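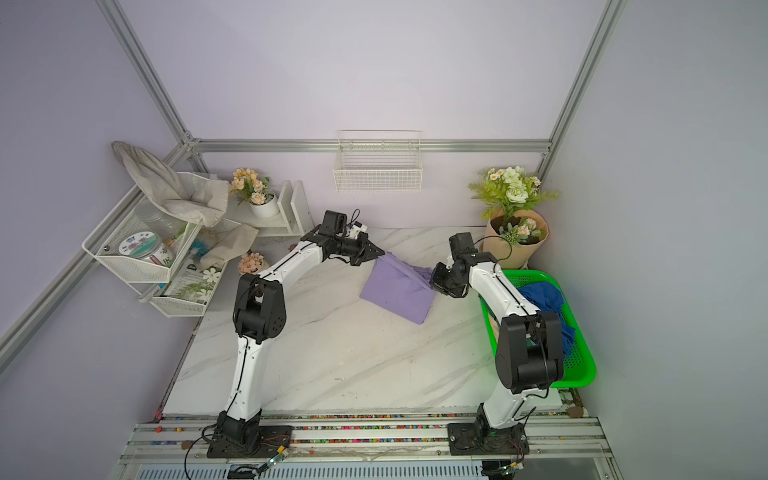
Wie faltet man ein Tuch?

Ein Tuch zu falten sieht leicht aus. Trotzdem liegen am Ende oft die Ecken schief. Mit einem glatten Tisch und etwas Übung klappt es besser.

Warum wir Wäsche falten

Ein Tuch besteht aus vielen Fäden, die sich biegen lassen. Knüllt man es zusammen, knicken die Fäden an vielen Stellen. So entstehen Falten, die kreuz und quer laufen. Ein gefaltetes Tuch hat nur wenige Knicke, und die sind gerade. Außerdem braucht es weniger Platz. Das blaue Tuch im grünen Korb ist zerknüllt. Das lila Tuch auf dem Tisch ist schon zum Teil gefaltet und wird an beiden Enden gehalten.

So geht es

Lege das Tuch auf den Tisch und streiche es mit der flachen Hand von der Mitte nach außen glatt.
Fasse zwei Ecken an derselben Seite an und lege sie auf die beiden Ecken gegenüber.
Streiche über den Knick. Er heißt auch Bruch.
Drehe das Tuch ein Stück und falte es noch einmal in der Mitte.

Nach 2 Faltungen liegen vier Lagen Stoff übereinander. Faltest du noch einmal, sind es acht. Mit jeder Faltung wird das Päckchen dicker und lässt sich schwerer knicken.

Ein bisschen Rechnen

Ein quadratisches Tuch mit 40 Zentimetern Seitenlänge ist nach der ersten Faltung ein Rechteck von 40 mal 20 Zentimetern. Nach der zweiten ist es wieder ein Quadrat, jede Seite misst nun 20 Zentimeter.

Wohin mit den Tüchern?

Ein Korb mit Löchern lässt Luft an den Stoff. Feuchte Tücher solltest du trotzdem erst aufhängen, denn in einem Haufen trocknen sie langsam und riechen bald muffig. Gefaltete Tücher kannst du stapeln, die großen nach unten und die kleinen nach oben.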